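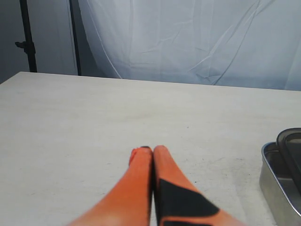
Photo: Leena Heinonen

Slide 1. Good afternoon. Twelve minutes on why small choirs lose their altos, then questions.

Slide 2. Grondus started with 12 singers in a school hall. Rehearsals ended at nine and the last bus went ten minutes before that. Altos lived furthest out. We moved the start forward — attendance picked up by October.

Slide 3. Sheet music. Buy it in larger print. Pause here.
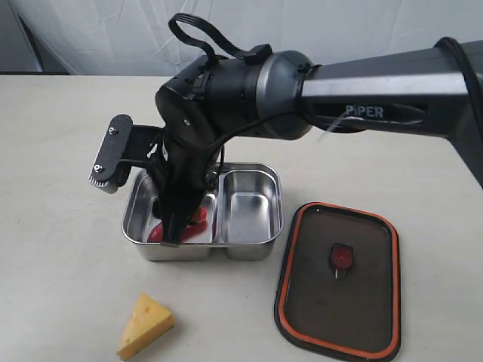

Nidia Betancur disagrees with me on the bus. Her view is that altos leave when they get the dull line in every piece, and that a new timetable won't fix the repertoire.

Slide 4. So we tried both. Two pieces a term now give the tune to the altos. Play the Montoya clip, second verse only.

Slide 5. Contact details. Leave up during questions.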